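**Session 4: Reading a room for sound**

Reverberation time is how long a sound takes to fall by 60 decibels once its source stops. We write it as RT60. In a small seminar room it should be short enough that one syllable has died away before the next arrives.

Sabine's formula, in metric units:

RT60 = 0.161 × V / A

V is the volume in cubic metres. A is the total absorption, found by multiplying each surface area by its coefficient and adding the results.

Worked case, Zoncombe annexe:

- V = 241 m³
- A = 53 m²
- RT60 = 0.73 s

Coefficients change with frequency. Carpet takes up a good deal of high-frequency sound and very little bass. Use the column for 1,000 Hz unless the question states otherwise. Bare wood reflects most of what reaches it, but a table is small next to a floor.

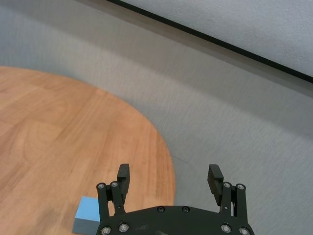 Suha Kassab asks whether furniture can be left out of the sum altogether. For hard furniture, yes, at this level. Upholstered seats must go in, and so must people.

For next time: repeat the Zoncombe sum with 30 m² of absorption and bring your working.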